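Skakevside Equipment Office
Thread: planning the purchase of handling robots for the coming year. Posted in parts, November 2020.

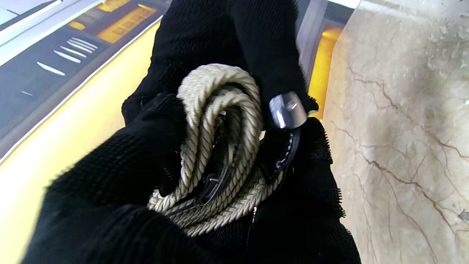

1. Scope
This thread sets out how the Equipment Office intends to plan and pay for robots that handle soft goods: rope, cord, straps and leads. It is meant for heads of section and for anyone who signs an order. Questions may be left under the relevant post.

2. What we are asking a machine to do
Coiled rope is a harder load than a box. The loops fold over one another and sag, and a strap or a metal fitting may be caught up in the same bundle. A supplier whose trials use only boxes and tins has not shown us what we need to know.

3. Number of units
The plan provides for 2 arms. Both will be placed in the returns room at Skakevside. The outer stores are not included in this round and should not hold back money in the hope that they will be.

4. Suppliers
Fovov and Stasiv have been invited to quote. Skidik has been asked to quote for grippers and spare parts only. Sections are asked not to approach any of the three separately while quotations are open. Please send any prior correspondence to this office.

5. Grippers are to be priced apart from arms
In the September round the gripper was included in the price of the arm, and we could not compare one offer with another. Each quotation must now show the arm, the gripper, the controller, the stand and the cabling on separate lines. Any offer that gives a single total will be sent back.

6. Finger coverings
Knit coverings on gripper fingers are to be treated as consumables and charged to running costs. Please do not enter them as capital. Suppliers must state the price of a full set, the fastening used, and whether a member of staff can change the set without tools.

7. Quantity of coverings
We shall order 40 sets with the first delivery. Imelda Belmonte will hold the stock and issue it against a signed slip. Sets taken without a slip will be charged to the section concerned at the full price.

8. Training
Bảo Hồ is responsible for training. Staff time spent on it is a real cost and must appear in each section's plan, including cover for the person who is away from the bench. The allowance is 40 hours for each section that will use the machines. Hours left over may not be moved to another heading.

9. Trials before purchase
Each supplier will be asked to complete around 1000 picks with our own goods. The trial load must include twisted rope in loops, leather straps with metal fittings, and mixed bundles of the two. Suppliers may watch the trial but may not sort or tidy the goods beforehand.

10. What will be recorded
For every pick we shall note whether the item was lifted, whether it was dropped, and whether anything else came up with it. Marks left on leather or on polished metal will be recorded separately. A machine that lifts well and scratches fittings will not be accepted for this work.

11. Surfaces
The trial will be repeated on light, dark, plain and patterned surfaces. Suppliers should tell us in writing if their camera system requires a particular background or particular lighting. The cost of any new bench top or lamp must then be added to the quotation.

12. Service and repair
A service contract is to be priced for the full expected life of the machine, with the yearly charge shown for each year. We have been offered low first-year charges in the past and have had to find the difference later from the furniture budget. Terms of that kind will be declined.

13. Lease or purchase
Both will be considered. Sections have asked for a clear preference, and at present the office does not have one. A lease would have to allow us to fit grippers from another maker, and so far only Stasiv has agreed to this in principle.

14. Items often left out of a plan
Delivery to an upper floor. Guarding. Electrical work. Insurance during the trial. Storage of packing cases, should the machine need to go back. Please check your draft against this list before sending it in.

15. Sending in your plan
Drafts should go to Imelda Belmonte on the usual form, with one copy to Bảo Hồ if training hours are requested. Forms without a cost code cannot be entered.

16. Correction to post 8
The training allowance applies to each section and not to each member of staff. Two sections have already asked. Drafts prepared on the other reading should be withdrawn and sent again.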